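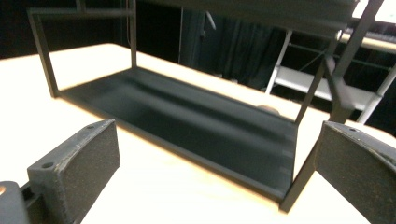

Gönül Işık writes: I have bought three tins of "food safe, heatproof, one coat" oil in as many years and my table still gets rings on it. Why should I believe yours is any better?

You probably shouldn't, until you've tried it on the underside. We sell Calon Table Oil and we use it, and we would still say that most of what gets printed on a tin of wood oil deserves a raised eyebrow. That includes some of what Calon print on theirs. We've gone through the claims one at a time further down.

Calon Table Oil, clear satin
Stock no. 3765
Sizes: small tin, large tin, sample sachet
For: tables, desks, shelves and other indoor wood that is bare or already oiled
Not for: varnished or lacquered wood, floors, anything outdoors

What it is

A blend of plant oils and wax, thinned so that it will soak in. There are dozens of these. They differ in how much wax they carry, how thick they are in the tin and how much they cost, and the last of those tells you very little about the first two. Calon sits in the middle on all three. We chose it over the Cetier oil we used to stock mainly for its smell, which clears sooner, and for the lid, which can be got off again a month later without a chisel.

What the tin says, and what we think

"One coat." On a hard, close-grained wood that has been oiled before, possibly. On bare wood we have never managed it. Allow two coats and keep a bit back for the ends of the boards, which drink it.

"Heatproof." No. A mug of tea straight on the wood is usually fine once the oil has hardened. A casserole dish isn't, and no oil we have tried would make it so. Put something under it. A rack, a folded tea towel, an old magazine, we don't mind.

"Food safe once cured." Nearly every maker says this and the important word is the last one. Full cure takes 21 days in a warm room and longer in a cold one. Being dry to the touch the next morning is something else.

"Brings out the natural beauty of the grain." It makes the wood darker and a little yellower, as water does when you wipe it with a damp cloth. Some people like that very much. If you have a pale table and want it to stay pale, do the damp cloth test first and look at it by daylight. If you don't like what you see, don't buy this oil. Pathirana make a version with a touch of white in it that holds the colour back better, though it can look chalky in open grain.

"Lasts for years." On a shelf, yes. On a table where people eat, you will be redoing the middle long before you need to do the edges.

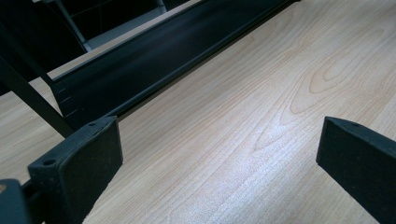
Utcombe, August

We have changed the advice on sanding. The old leaflet told you to finish with very fine paper, and several customers found that the oil then sat on top and went sticky. Very fine paper closes the surface up. We now say start at 80 grit if there is old damage to get out, go up in sensible steps, and stop well before it feels like glass. If your leaflet has 616 printed in the bottom corner, it's the old one. The rest of it still holds.

How to put it on

Open a window. Stir the tin well, right to the bottom, where the wax settles. Shaking it only makes bubbles.

Wipe on a thin coat with a lint-free cloth, going with the grain. Leave it for a quarter of an hour, then wipe off everything that hasn't gone in. Most sticky tables we hear about come down to this step being skipped or rushed.

Leave it overnight, then do the second coat in the same way, using less.

Lay used cloths out flat outdoors to dry, or soak them in water before they go in the bin. Oily cloths screwed up in a heap can heat up by themselves and catch fire. This is one warning on the tin that we would print larger.

Will it stop rings?

It will slow them down. Water left standing overnight will mark most oiled wood, ours included. The difference from varnish is that you can rub the patch back and oil it again in an evening without stripping the whole top. Whether that suits you depends on how you feel about doing it. If you'd hate it, buy varnish. We sell that too.

Returns

Unopened tins can come back at any time. We don't take back opened ones, so please start with a sachet. One is enough for a fair-sized patch under the table, and postage on a single sachet is the same as for a letter.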